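Collecting Kitchen Demos, July
Photos: Elīna Priedītis

We spent July recording tabletop demonstrations for Camero, our manipulation learning project. Every example is made by a person holding a gripper and doing a small job by hand, while the camera on the tool records what the fingers are facing. The target for the month was 1000 usable takes.

Each session starts at 10 on Monday with a calibration pass. After that the operator works through a list of short tasks: pick up, put down, move over, put back. Objects are shifted between takes so the model doesn't learn one fixed layout. A take is dropped if the markers on the fingers are lost for too long or if the operator stops partway through. The rest are trimmed, labeled with the task name and stored in batches of 64.

Breakfast items make up table set 3. More sets will be added to this page as they are sorted.

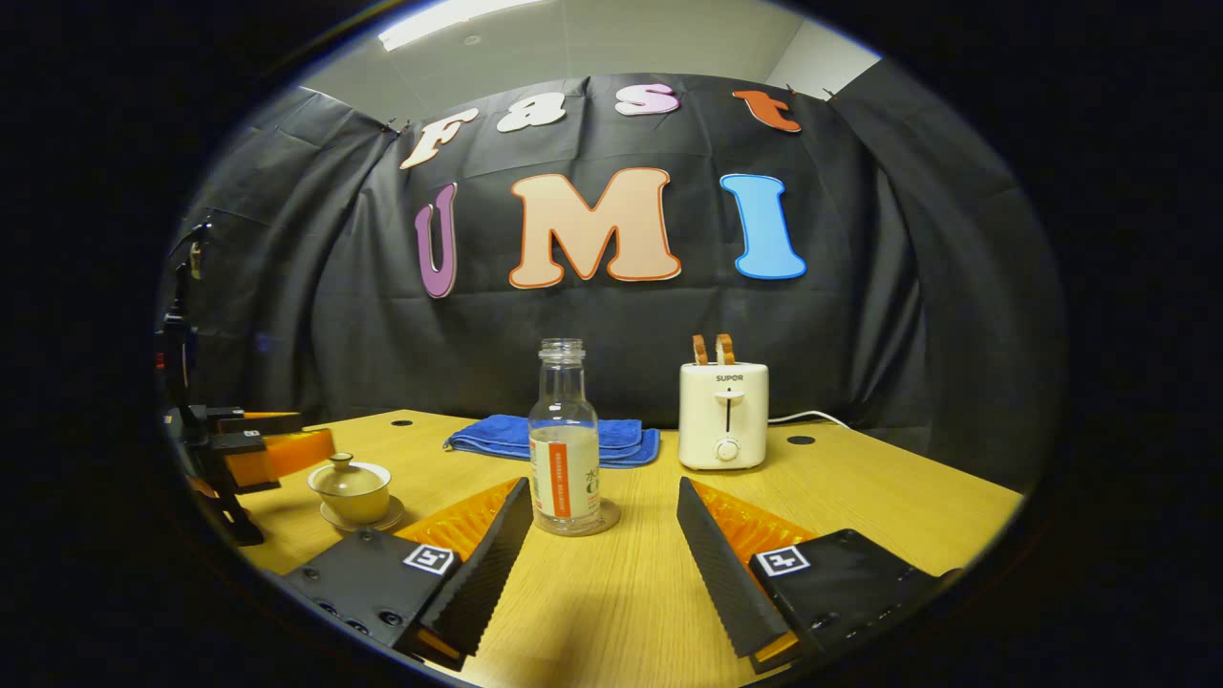
Table set 3: glass bottle between the fingers, with the blue towel, toaster and lidded tea cup.

Back to all galleries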